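遠隔操作でロボットに作業を教える件、メモがたまったので連投します。シミュレータ上の話です。実機の数字は出てきません。

対象は黒い小さなブロックをつかむだけの作業。上面に丸い凹凸が格子状に並んでいる部品で、社内では「Stitlow」と呼んでいる。由来は私も知らない。

操作側はSewwandi Karunaratneと私の2人。片方が操縦、片方がログを見る。交代は20本ごとにしたかったが、手首が先に音を上げるので5本ごとに落ち着いた。

入力装置は最初が6自由度マウス、途中から小型のリーダーアーム。マウスは並進だけなら悪くない。回転を入れた瞬間に並進が漏れる。軸ごとにデッドバンドを切ると漏れは減るが、今度は微小な回転が入らなくなる。

つかむ直前の手首側の画がこれ。操縦者は最後の数センチをほぼこの視点で合わせている。
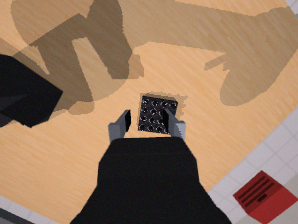 手首視点。ブロックは右の指寄り、少し時計回りに傾いている。

この状態でそのまま閉じると、右の指が先に当たってブロックを押す。押されながら回る。閉じ切れば一応は把持になるので、成功判定だけ見ていると区別がつかない。

区別がつかないまま学習に入れると、方策は「押して合わせる」ほうを覚える。摩擦係数を変えた途端に落ちる。3月に一度これをやって、丸ごと録り直した。

現在の手順。
・上空で一度止める
・ヨーを合わせる
・横ずれを合わせる
・降ろす
・閉じる
ヨーと横ずれを同時にやらない。同時にやると操縦者ごとの癖がそのまま軌道に出る。

「上空で止める」は長さが問題になる。人間は考えるときに止まる。止まった区間が長いと、学習後のアームもそこで止まり、そのまま動かないことがある。速度がしきい値を下回った区間は、200ミリ秒を残して間引くことにした。

間引きすぎるのも良くない。グリッパの開閉中は手先が静止しているので、速度だけで見ると閉じる動作ごと消える。開閉指令が変化している区間は対象外。最初の版でこれを忘れていて、何もつかまずに持ち上げるデータが量産された。私のバグです。

影について。手首視点だとアーム自身の影が机にかなり落ちる。ブロックも黒いので、影の濃いところに入ると輪郭が甘くなる。人間は動かしながら見るから困らないが、1枚ずつ食わせる側は困る。

対策として照明の向きはエピソードごとに乱数で振る。影を切る設定も試したが、切った環境で学習したものは影ありの環境で明らかに弱かった。描画は速くなるので惜しい。

部屋側に置いた固定視点も同時に録っている。

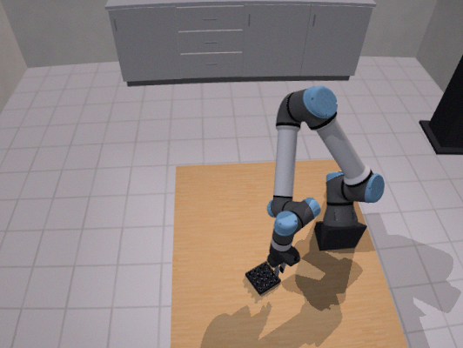 固定視点。手先を下げてブロックに寄せたところ。奥は灰色のキャビネット。

固定視点の役目は、肘と前腕の姿勢を後から確認すること。手首の画だけだと、手先の位置が同じでも肘がどうなっているか見えない。

教示側で肘の扱いが揃っていないと、関節角で学習したときに軌道が割れる。今は前腕がほぼ鉛直に下りる姿勢を基準にして、外れたエピソードには印を付けている。捨てるかどうかは最後に決める。

ただし固定視点ではグリッパがブロックの一部に重なる。この角度から指とブロックの隙間を判断するのは無理。2視点を両方入れる理由はほぼここに尽きる。

同期の話。2つの視点と関節角は同じシミュレーション時刻で打刻する。壁時計で打つと、描画が詰まったときに画だけ遅れる。ログ上はきれいに見えるのでたちが悪い。再生して、指の閉じ始めと開閉指令を突き合わせるのが結局早い。

採用した教示は105本。捨てたものの内訳は、押しながらの把持がいちばん多く、次が操縦中の中断。落下は意外に少ない。

収録ツールは自作の「Clostora」。足踏みペダルで開始と終了を切るだけのもの。キーボードで切っていた頃は、手を離す動きが末尾に必ず入っていた。ペダルにしてから末尾の切り詰め処理が要らなくなった。

手で直接アームを動かして教える方式(ダイレクトティーチ)と比べてどうか、とMenaka Sikderさんから質問をもらったので書いておく。実機があるならそちらのほうが力の加減は入れやすい。ただ人の手や腕がカメラに入る。後で再生し直して撮る必要があり、再生時に物体が同じ動きをする保証はない。

遠隔操作は画に操縦者が入らない代わりに、力がわからない。接触したかどうかを目で読むしかないので、接触時に短い音を鳴らすようにした。力覚提示の装置よりずっと安い。音量は小さめ推奨。夜にやると気が滅入る。

未解決。ブロックが机の端に近いとき、操縦者が無意識に手首を余計に傾ける。癖なのか、可動範囲に余裕がないせいなのか、まだ切り分けていない。関節限界までの余裕をログに足したので、次の収録分から見る。

初期配置の振り方と失敗例の扱いは長くなるので別スレッドで。設定ファイルの質問は返信欄にください。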